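How a Processor Fits Into a Computer
Tallaletti Young Readers – Machines and Materials
Reading level: ages 9 to 12
Last updated: 31 Dec 2025

A computer contains one part that carries out instructions. It is called the central processing unit, or CPU, and most people call it the processor. The processor adds numbers, compares them, and moves them from one place to another. Everything a computer does, from showing a letter on a screen to playing a song, is built up from steps of that kind.

A processor cannot do anything by itself. It needs electricity, and it needs connections to the other parts of the computer. It gets both from a large flat board called the motherboard. This page explains how the two are joined.

The motherboard

A motherboard is made of thin layers of a stiff, glassy material. Between the layers and on the surface are narrow lines of copper called traces. A trace does the same job as a wire. Many motherboards are green because of a coating that covers the copper and protects it. Other colors work equally well.

The board is fastened inside a metal case, which engineers call a chassis. Screws hold it in place so that it does not bend when parts are pressed into it.

Several kinds of parts can be found on most motherboards:

Socket: the square holder for the processor.
Memory slots: long, narrow holders for memory modules. They usually sit close to the socket, so that signals have only a short distance to travel.
Coin-cell battery: a round, flat battery. It keeps the clock running when the computer is unplugged.
Headers: small groups of pins where cables are attached.
Capacitors: parts that store a little electric charge and help keep the power steady. Some of them look like tiny cans. 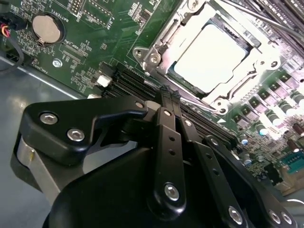 Words and numbers are printed on the board in white ink. This printing is called silkscreen. A label such as BATTERY1 or FAN_CPU1 tells a technician what belongs in that spot. Other labels are codes, made of a letter or two and a number, and they match a drawing kept by the company that designed the board. Without the drawing, a code does not say very much.

The socket

A processor has hundreds or even thousands of electrical contacts. Each one must touch its own partner in the socket. If one contact misses, the computer may fail to start, or part of it may not work.

There are two common ways to arrange this. In the first, the pins stick out of the bottom of the processor and drop into small holes in the socket. In the second, the pins are in the socket and the bottom of the processor is covered with flat metal pads. The second kind is called a land grid array, or LGA. The word "land" is an engineer's name for a flat pad.

The pins in an LGA socket are very small springs. When a processor presses down on them, each one bends slightly and pushes back. That push keeps the contact firm. The pins are also easy to damage. A fingertip, a sleeve or a dropped screw can bend them, and a bent pin is hard to straighten. For this reason an empty socket is normally kept under a plastic cover until it is needed.

Around an LGA socket is a metal frame with a hinged plate and at least one lever. The plate opens like the cover of a book. When it is open, there is a clear space for the processor to go straight down.

The processor

A desktop or server processor is a flat piece, usually square or rectangular, with a metal lid. The working part is a thin chip of silicon under the lid, and the chip is much smaller than the whole processor. The lid is called a heat spreader. The silicon becomes hot when it works, and the lid carries that heat outward over a wider area.

Under the lid is a layer called the substrate, which is often green. It connects the chip to the pads on the bottom.

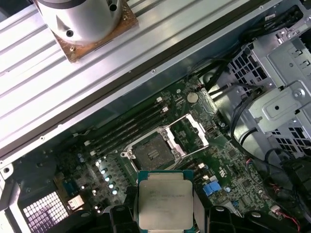
A processor is held by its edges. The pads underneath should not be touched. Skin leaves oil on metal, and oil can get in the way of a good contact. Skin can also carry static electricity, the same kind that makes a small spark at a doorknob on a dry day. A spark too weak to feel can still harm a chip. Technicians often wear a wrist strap connected to the metal case, which lets the static drain away safely.

Which way around?

A square part could be put into a square hole in 4 different directions. Only one of them is correct. Designers add marks so that the right direction can be found. One corner of the processor usually has a small triangle, and a matching mark is found on the socket or on the board beside it. Many processors also have notches in their edges that fit over small bumps in the socket.

The order of work

The steps below describe a typical LGA socket.

1. The computer is switched off and unplugged.
2. The lever is released and lifted.
3. The hinged plate is opened.
4. The triangle on the processor is lined up with the mark.
5. The processor is lowered straight down. It is not pushed or slid.
6. The plate is closed over it.
7. The lever is pressed down and hooked into place.

Step 7 takes a firm push. All of the small springs are being squeezed together, and the lever makes this possible. It is a simple machine, like a seesaw or a bottle opener: a small force on the long end becomes a larger force at the short end.

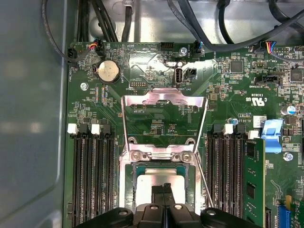 A processor in its socket with the metal load plate open. Memory slots are on both sides.

Keeping it cool

A closed socket is still not ready to run. A soft paste is spread on top of the heat spreader, and a block of metal with many thin fins, the heat sink, is fastened above it. The paste fills tiny scratches and gaps where air would otherwise be trapped. Air is a poor carrier of heat. A fan then blows across the fins. Many processors slow themselves down when they become too hot, and switch off if slowing down is not enough.

Words to know

Chassis: the metal case that holds the parts of a computer.
Heat spreader: the metal lid of a processor.
LGA: a socket design with springy pins in the socket and flat pads on the processor.
Substrate: the layer that connects the silicon chip to the pads.
Trace: a thin copper line on a circuit board.

Next page: What Memory Modules Do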